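arm-bench-costs
A README for the bench cost and planning data, kept by Birdie Ridgeway

Read this before you open the spreadsheet, and before you forward it to anyone who signs purchase orders.

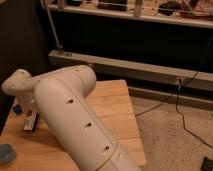

What this repository holds

Two tables and a folder of notes. The first table, purchases.csv, has 217 rows, one for each thing we bought, rented, borrowed against a deposit or sent back while planning and setting up a tabletop robot arm bench. The second, hours.csv, has 173 rows, one for each block of staff time somebody bothered to log. The notes folder holds quotes with the vendor contact details removed, plus the three versions of the budget that went up for approval.

I put this together after Marcus Ruiz-Ortega asked me for "a typical number" to drop into a grant application. I don't have one. I have what one group spent, and I have opinions about it. The opinions are in this file and the spending is in the tables, and I'd ask you to keep them apart if you quote either one.

Who it might be useful to

People planning a first arm on a bench, in a room that was built for something else. If you're buying six arms and a safety cage, close this file. Your integrator will have better figures and more reasons to shade them.

It's also useful if you already own an arm and want to know why the second year costs what it does.

Files

purchases.csv: one row per item
hours.csv: one row per logged block of work
notes/quotes: text of the quotes, sorted by vendor
notes/budgets: versions A, B and C
notes/returns.txt: what went back and what we got for it
CHANGES: short, and sometimes honest about why

Columns in purchases.csv

item_id: a plain integer. The numbers have gaps where duplicates were merged. I did not renumber.

category: arm, tooling, bench, cable, compute, camera, floor, training, service, shipping, other. "Other" is too large. I have been through it twice and keep losing patience with the adapters.

vendor: the seller, which may not be the maker. Fasberg and Dramico appear most often. Esposito appears only for service and training.

quoted: the price on the first written quote, before tax. Blank if there was no written quote. A blank here is worth your attention. Phone prices had a way of growing.

paid: the price on the final invoice, before tax.

planned: yes or no. Was this item in budget version A? This is the column I'd look at first.

arrived_usable: yes, no, or partly. "Partly" means the thing came in working order but needed another purchase before we could use it.

comment: free text. Some of it is grumpy. Brahim Sqalli wrote most of the early ones and I have left his wording alone except where he named a salesperson.

Columns in hours.csv

block_id, person_code, task, hours, month. Task is one of: unpacking, mounting, wiring, software, calibration, teaching, waiting, cleanup. Waiting was added in the second month at Shirley Parsons's insistence, and she was right. Before that, time on hold with support was being filed under software, which made the software look worse than it was. It was bad enough.

What the budgets missed

Version A was built from a vendor's bundle. It had the arm, a controller, a gripper and a line called "installation" with a flat fee next to it. I have learned to distrust flat fees on anything that has to be bolted to a surface the vendor hasn't seen.

The tabletop. Version A assumed we would use a table we already had. We then spent money making a table suitable, in small pieces that never looked like a table on an invoice. Look for category "bench" with planned set to no. If you're planning one of these, price the bench first, with the arm's weight and reach written on the same sheet.

Cables. There is always another run, and it always has to get across the floor to somewhere. Extensions, clips, covers, a longer one after the first one came up short, a shorter one after the longer one turned into a trip hazard. No single row is big. Sort by category and the total stops looking small. A carpeted room adds its own questions, and none of the quotes we got asked what was on our floor.

Storage. Everything that comes with an arm needs a shelf, including things you'll touch once a year. We had shelving. Version A gave it no money, no space and no thought, and version C gave it a line.

Training. Esposito sold us a two-day course. The first day was about their product range. I've left the full cost in, under training, and the hours under teaching, so you can see what the second day cost per person if you're in the mood.

Figures people will ask for

The smallest useful one is 755, in dollars. That was the gap between quoted and paid on the shipping line alone for the Fasberg order, and it came down to delivery past the loading dock. The phrase "curbside" was in the quote. We read it after the truck left. Put it in your checklist.

I won't put a total for the whole project in this README. Every time I've given someone the total, it has turned up later in a slide with "typical" in front of it. You can sum the column yourself, and then at least you'll have seen the rows.

How to read a vendor comparison in this data

Carefully, or skip it. We did not buy the same thing from two sellers often enough to compare them. Dramico looks cheap in purchases.csv. Dramico also sold us mostly brackets. Xiomara Ostrowski made a chart of average price by vendor for an internal meeting, and it was a perfectly good chart of a thing that meant nothing. She has since asked me to delete it, and I have.

Tresico quoted and lost. Their quote is in the notes folder and it was the only one that listed the spare parts by name, with lead times. It was also the highest. I argued for it and I still think I had a point, but I can't show you the bench we would have had.

Claims about payback

Every sales deck we received had a payback chart. They all assumed that the arm would be busy for most of a working shift, and that the person it freed up would go straight to other work. Nothing in hours.csv supports either idea, for us. It doesn't rule them out for you. We log setup and upkeep. We don't log output, and I'd be wary of anyone who uses these tables to say an arm does or does not pay for itself. The data can't carry that.

What it can do is give you a rough feel for how much human time sits around the machine before it does anything a manager would recognize as work. Filter out teaching if you think you'll hire people who already know the software. Then put half of it back.

Known problems

Rows from the first month were entered from memory and receipts. They're probably short on small purchases.

Tax is excluded everywhere except where an invoice didn't separate it. Those rows say "tax in" in the comment.

Two loaned items have a paid value of zero. They weren't free. We paid in favors, and I don't have a column for that.

Hours are self-reported. One person rounded everything to the nearest half day. I know who it was, and the code in the table doesn't say.

The category for cameras includes mounts in some rows and leaves them out in others. If you need that split, read the comments line by line. Sorry.

Before you borrow the planning sheet

notes/budgets/version_C is the one people copy. Change these lines first:

- Bench: replace ours with a real quote for your own surface.
- Delivery: ask whether it includes the door, the stairs and the room.
- Spares: ask for names and lead times in writing.
- Service: find out what the hourly rate is once the warranty ends.
- Contingency: ours was too low. I was told a higher one would look like poor planning — it would have looked like the invoices.

Changes to this data

Corrections are welcome if they come with a row number. Requests to add a summary sheet have been turned down so far, and will be again. I'll consider adding a second site if somebody has complete records, including the returns and the dull stuff under ten dollars. Partial records that stop on the day the arm first moved are of no use to me. I have received three sets of those.

Use and credit

Copy the tables, change them, put them in your own planning files. If you publish anything from them, name the repository and say that it covers one bench. Please include the second part.

Questions go to the issues page. Marcus reads it more often than I do, and he's nicer about it.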